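Ticket 1853 – Hand-held grippers, demonstration table, Erkau open day
Status: Closed
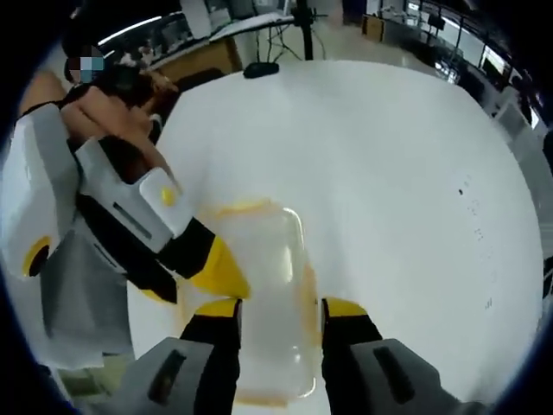
Opened by: Valentyna Pylypenko, Visitor Programme
Assigned to: Yufang Ding, Equipment Support
Priority: High (public event)
Date opened: Sep 2, 2020

Summary of the problem

During the final rehearsal for the open day, the recording software stopped accepting data from the left hand-held gripper. The demonstration consists of moving food containers across the table with a pair of grippers, after which the recorded movement is shown to visitors on a monitor. The right gripper recorded normally throughout. The left gripper opened and closed as it should, but its movement was missing from the playback.

The fault was first seen at recording 847 and was repeated on every attempt after that. The presenter restarted the software once, without effect. No error message was shown on the presenter's screen. The Visitor Programme asked for a decision before the doors opened on whether the two-handed demonstration could go ahead or should be replaced by the one-handed version.

Equipment concerned

Gripper pair: Myung, left and right units
Recording software: Clundance, event profile
Location: Erkau, demonstration room

Log

Entry 1 – Y. Ding
Ticket received. Presenter asked to leave both units switched on and not to restart the software again until the log file had been copied. Log file copied to the Estero project folder.

Entry 2 – Y. Ding
The log shows that the left unit was connected but that its data was being rejected on arrival. The time stamps from the left unit were 3000 milliseconds behind those from the right. Clundance discards any data that arrives with a difference of this size. It does so silently in the event profile, where warnings are turned off so that they do not appear on the public monitor.

Entry 3 – Y. Ding
Cable on the left unit exchanged. No change. Original cable put back and marked as good.

Entry 4 – V. Pylypenko
For information: the left unit was lent to the training room in August and came back shortly before the rehearsal. The presenters were not told of any change to its settings. Please advise whether the loan could be connected with the fault.

Entry 5 – Y. Ding
Confirmed. The left unit had been set to keep its own time during the loan and had not been returned to shared time. The setting has been corrected. Both units were then switched off, switched on again and paired in the usual order, right unit first.

Entry 6 – Y. Ding
Three test recordings made with a clear plastic container, using the same lift that visitors will be shown. Both hands present in all playbacks. Time stamps agree to within the normal limit. Presenter repeated the test without assistance and obtained the same result.

Entry 7 – V. Pylypenko
Two-handed demonstration approved. The one-handed version will be kept ready on the second computer. Visitors who wish to try the grippers themselves will be invited to do so after the presenter's part, in small groups.

Cause

Incorrect time setting on the left unit following an internal loan. The missing warning in the event profile delayed the discovery of the fault.

Follow-up

1. Units returning from loan are to be checked against the settings sheet before they are placed on the demonstration table. Owner: Equipment Support.
2. Warnings in the event profile are to be shown on the presenter's screen only – the public monitor remains clear. Owner: Y. Ding.
3. The loan form is to include a line for changed settings. Owner: Visitor Programme.

Items 1 and 3 are complete. Item 2 has been moved to a separate ticket and will be dealt with after the open day.

Closed by: Yufang Ding
Closure agreed by: Valentyna Pylypenko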